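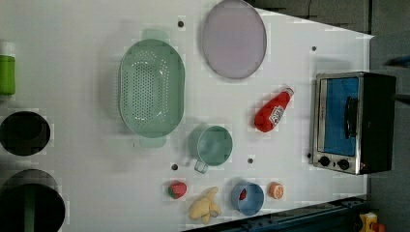

*Kitchen items on a white tabletop: colander, plate, measuring cup, ketchup bottle, toy food and toaster oven.*

## Plodano kitchen set

Plodano lists kitchen objects laid out on a table, for work on naming and sorting household things. Release 4 holds 1,463 photographs, dated March 2020.

| Field | Value |
|---|---|
| Layouts | 506 |
| Object classes | 31 |
| Labels | English (UK) |

### Labelling notes

- Toy food takes the prefix `toy_`, e.g. `toy_strawberry`, `toy_banana`.
- Bowls and their contents are labelled separately.
- Items lying on their side keep their usual class.

Labels: Stamatia Christodoulou. Corrections: Oduor Urio.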